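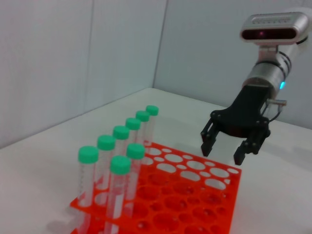 Skutomness tube handling – equipment budget and data card

Maintained by Shiuli Khan. Last edit Mar 10, 2026. Ask Rizwan Roy for the spreadsheet, don't edit the copy in the repo.

What this is

Wrist camera recordings plus the buying list for the tube station. Kept together so whoever signs off on money can see what the money does. Task is conical tubes with screw caps, upright in a rack, picked and placed with a two-finger gripper.

Status

80 episodes in. Target for the next round is another 80, on the second station, once we have a second station.

Already have

- arm, gripper, wrist camera
- depth camera
- orange racks, green-cap tubes
- white table, stays white, please do not put a mat on it

To buy, this budget

- 2 arms. Quote from Arnbridge, expires end of the quarter. Grasuvico quote came in lower but no gripper included, so compare properly
- 2 spare sets of finger plates. Long lead time, order first
- short camera cables with strain relief. Not the cheap ones again
- racks in one more color, same hole pattern. Helju Kairys has the part number
- tubes – plain, graduated, same cap size. Other cap colors if the supplier splits boxes

Not buying

Force sensor. Asked for in January, Vasanthi Khondokar said wait untill the pick results are in. Agreed.
Capping tool. Different project.

Open questions

- does the service contract cover the wrist connectors? Arnbridge has not answered
- bench space. Two stations need power on both sides, get facilities in before the order not after
- shipping is not in the totals yet!!
- who owns storage costs, us or Poulain

Known gaps in the data

One rack color. One cap color. Plain background. Dont use it to claim anything about a messy bench. Clear tubes are hard on depth, check before you train on that channel.

Changes

Added cable line. Moved fingers to top priority. Menaka Bhattacharjee to check the tax column.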